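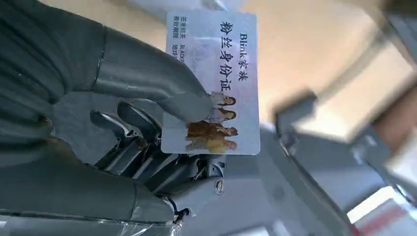
Ferness, September

Fan cards and sealed card packs pile up fast on a desk. They are thin, they slide under things, and the ones you want are always at the bottom of the stack. A wooden divider box costs little and takes care of most of it.

By Jae-hoon Ki

Start by sorting into two groups: single plastic cards, such as a Blink fan identity card, and anything still in its wrapper. Plastic cards can stand on edge without bending. Paper cards need a sleeve first, or a piece of stiff card behind them.

Hold a printed card by its edges when you can. Finger marks come off with a dry microfiber cloth. Skip glass cleaner and rubbing alcohol, both of which can lift the ink. If a card has old sticker glue on the back, warm it with your thumb and roll the glue off.

For the box, look for narrow slots at the back and wider sections in front. Mine is from Fairclough and is 11 inches across. Measure your tallest pack before you buy. A pack should stand up by itself and still show enough at the top to grab. 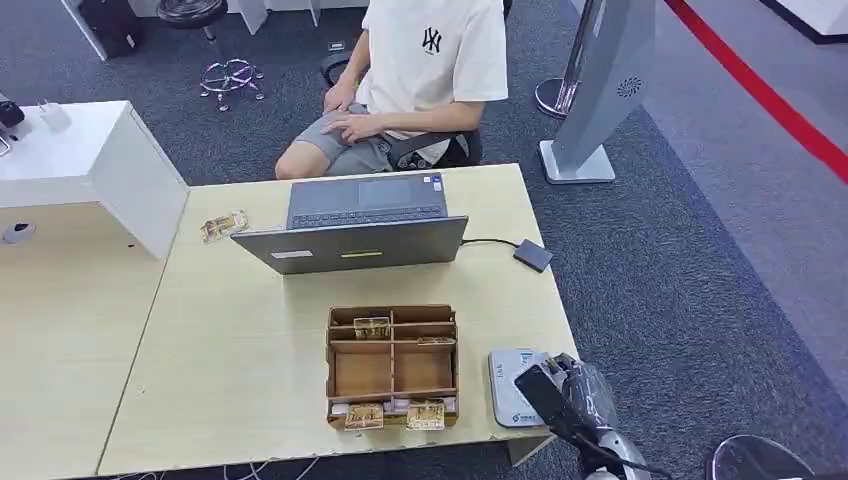

Put the packs you handle most in the back slots and leave the big sections open until you know what belongs there. People tend to fill every space on the first day and then have to move it all again. Small wrapped items go along the front, where they won't get buried. If the box slides when you pull something out, stick felt pads under the corners.

Leave enough desk behind the box for your laptop, and run the power cord off to one side. A cord lying across the box will drag cards out with it. Keep drinks on another table.
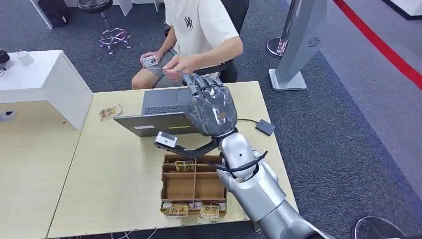 Tinano, 14 September 2020

A few readers asked about labels. Masking tape and a pencil work fine on bare wood. Press the tape down lightly and change it every few months, before the glue sets. Write on the tape before you stick it down.

Dust gets into the corners of the sections. Tip the box over a trash can and go around the inside with a dry paintbrush. Don't wet the wood, as thin dividers can swell and jam in their grooves.

For cards you won't look at for a while, use a lidded box in a closet away from outside walls. I keep mine below 60 percent humidity with a packet of silica gel in each box.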